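Yoo Machine Care puts its bin-picking cell instructions on one sheet, both sides

STILTHAM, June. Yoo Machine Care, which sets up and repairs small robot cells for workshops that own one or two of them, has released the upkeep routine for its Stiltham practice cell as a free download. The routine covers a single arm, a single gripper and a single metal bin. It fits on both sides of one sheet of paper. The previous version ran to a ring binder, and the binder was in excellent condition, as things are when they stay on the shelf.

The cell has a simple job. Blocks lie in the bin in whatever order they please, and the arm picks them out. Customers come to Stiltham to learn how to keep such a cell running, and in the last training year the company logged 598 service visits to sites with comparable setups. A good share of those visits ended with somebody tightening something.

"Our customers are very good at calling us," the company said in a statement. "We would like them to be slightly worse at it."

The sheet begins with the bin. Clamp the work surface first, then set the bin, then check that it stays put when pushed by hand from each side. A bin that creeps a little with every bump will be blamed on the software for at least a week. The routine asks for a push test at the start of each shift and again after anyone has leaned on the table, an event the sheet advises readers to assume has taken place.

Next come the cables. A robot's cables need enough slack to let the wrist turn and not so much that they go exploring. The sheet has the operator jog the arm slowly to all four corners of the bin, at the lowest height it will use, and watch the loop the whole way round. If the loop touches the bin wall at any corner, it gets retied before anything else is done. Of the 13 steps in the routine, this one takes the longest and is the one most often marked complete from across the room.

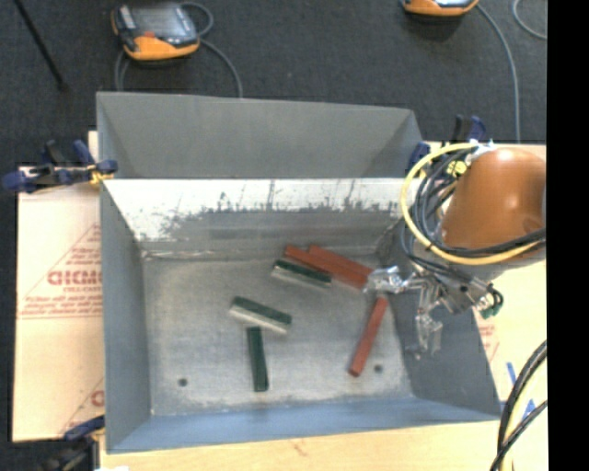
Fingers are third. With the arm stopped and power to the gripper isolated, both get a wipe with a dry cloth and a look at the tips, followed by a check of each joint for play. Bent fingers should be replaced. Bending them back is covered in a short paragraph that consists of the word "no" and a part number.

Then there is the question of reach. Blocks in the open part of the bin are easy. Blocks that settle against a wall, or that lie tight beside one another, are where a badly set gripper shows itself, and Yoo's trainers place them that way on purpose. The routine calls for six practice picks after any change to the fingers, starting with the most awkward block on offer. Starting with the easy ones is permitted, the sheet notes, for visitors.

Scuffs on the bottom of a bin are treated as normal. Dents and raised edges are not, and the operator is asked to run a gloved hand over the floor and walls with the arm stopped. Holes in the floor should be clear of chips and grit. Paint, in the company's view, is a matter between the bin and its conscience.

The last part deals with the handheld control pendant, which gets its own checks: stop button, screen, cable, and the place it is put down. Yoo recommends a hook. It has recommended a hook for years, and will go on doing so.

The routine was tried out before release at two customer sites, a packaging shop in Irkach and the assembly room at Fledero, a maker of drawer fittings. Fledero's cell ran 3429 picks between the first check and the first call for help. The call concerned a tripped breaker serving the coffee machine, and Yoo attended anyway, since a technician was in the building and had opinions about the coffee.

Irkach reported fewer stops and one complaint, that the sheet had no space for comments. The current edition has a space for comments. It is small.

The sheet may be copied, laminated and pinned up without charge. Workshops that want their own bin sizes and gripper types added can ask for a tailored version, which is charged by the hour. Training places at Stiltham are open for the fall, with a morning on setup and an afternoon on repair. Participants should bring safety shoes and any finger they have already tried to bend back.

About Yoo Machine Care
Yoo Machine Care sets up, services and repairs single-arm robot cells for small manufacturers. The company is based in Stiltham and keeps a parts counter there, open from 7 a.m.

Press inquiries: press desk, Yoo Machine Care, Stiltham. Photographs and the routine are available on request.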